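April, afternoon. Sim teleop, cup task

Hiyori drove, I logged. Parvathi in for the last hour to check the export.

Setup is the Manotholm table scene with the turquoise cabinet at the back. Props unchanged since the last block: cup, black tissue box, two tea bottles, plant. Leader arms recalibrated before lunch, zero offsets saved under Setura.

Target for the block is 100 demos. We kept 78 and threw out 31 attempts. Most of the bad ones were the operator hesitating over the cup and then correcting too hard. Hiyori says the leader grip feels stiff near closed, and I agree. Shigeru has the spare spring.

Depth is still the hard part. With only the overhead view up, you can't judge how far a finger is into the cup. Switching to the wrist views for the last few centimetres helped, but the wrist view is no good once the cabinet fills it. Hideaki wants both up at once on the big monitor. Will try that next session.

Also changed the episode cap to 3,000 steps. The old cap was cutting off slow runs before the arm had gone back to its rest pose.

To do: relabel the early episodes (colour tag for the cup says green, should be blue), ask Natsumi about disk space on Mendoza, swap the spring.

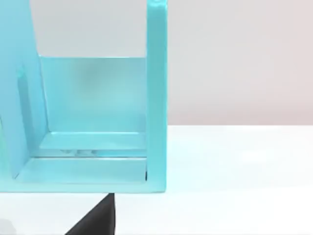
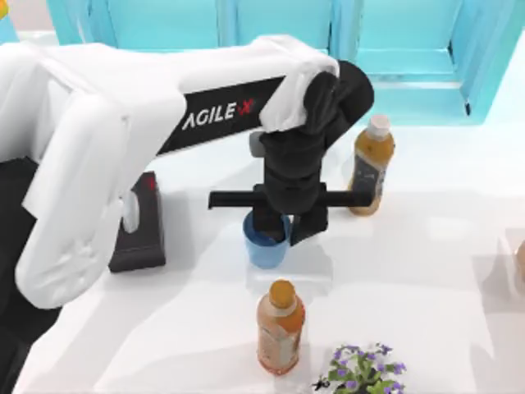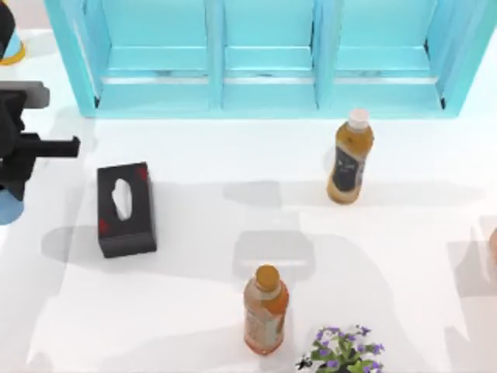
Sim views, cup task scene. Blue cup and gripper are in the second one, tissue box and both bottles in the third.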